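The Box Inside the Box

My sister mailed me a birthday candle in June. One candle, the fat kind in a glass jar, smelling of what the label called Rain Library. It came in a carton that could have held a toaster oven. Inside that carton was a second carton, and inside the second carton was a third, printed with a paragraph about how much the company loves the planet.

I read the paragraph standing in my kitchen, up to my shins in brown paper. It was a moving paragraph. It used the word "journey."

I have nothing against boxes. I grew up over my uncle's hardware store in Womley, where a box was a serious thing that had a second life ahead of it. Boxes held Christmas ornaments, tax records and one very angry cat on her way to the vet. My uncle flattened the big ones and slid them under cars. What I object to is the way the box has been promoted. It used to carry the goods. Now it wants to be thanked, filmed and kept on a shelf.

Opening things has become an event. There are magnets in the lids. There are little ribbon tabs, so you can pull up a tray that you could have lifted with one finger. A friend of mine, Hollis Mercado, bought a pair of earbuds last winter and still has the packaging, because, he says, it "feels wrong" to throw out something that closes so nicely. He lost the left earbud in March. The box is in perfect health.

I asked Dolores Mahmoud about this. She spent 11 years selling cartons to bakeries and soap makers, so she has earned her opinions. Her customers, she told me, almost never asked whether a box was strong. They asked what it would sound like. They wanted a slow lid, one that sighs on its way down.

"I had a man send back 352 samples over a sigh," she said. "He sold dog biscuits." 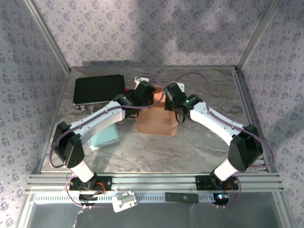

I think about the dog a lot. The dog would have eaten the biscuits out of a sock.

And then there's the other kind of package, the kind that hates you. You know it. It's the clear plastic shell around a pair of scissors, which can be opened only with scissors. Last Saturday I went after one with a steak knife, on behalf of a four-dollar toothbrush head, and for a moment I saw very clearly what they'd have to put on my death certificate. So we live between two extremes. Either the package greets you like a butler or it defends itself like a clam, and in both cases you only wanted the toothbrush.

The usual answer is that all this protects the product. Fine. Eggs need protecting. A lightbulb deserves some thought. But I once got a bag of sand for a turtle tank sealed in bubble wrap, and I'd like to know what they were afraid would happen to it. Was it going to break into smaller sand?

What I miss is the plain paper bag from Gallagher's, the drugstore near my first apartment. You bought your cough drops and they went into a bag. The bag was folded over once at the top, and the clerk gave it a little crease with her thumb, and that was the whole ceremony. I never felt shortchanged. I never felt on a journey, either, though I did have to walk home.

People tell me I can leave the carton at the store, or tick the square on the website that says "minimal packaging." I tick it every time. My last order came with a card thanking me for ticking it, in its own envelope.

My sister, when I called about the candle, wanted to know if I'd liked it. I said it smelled exactly like a wet library. She asked if I'd noticed the box.

I told her I'd noticed all three. She sounded so pleased that I've kept the biggest one, and it's in my hall closet now with some extension cords in it. I tried it on the cat first, but she wasn't interested.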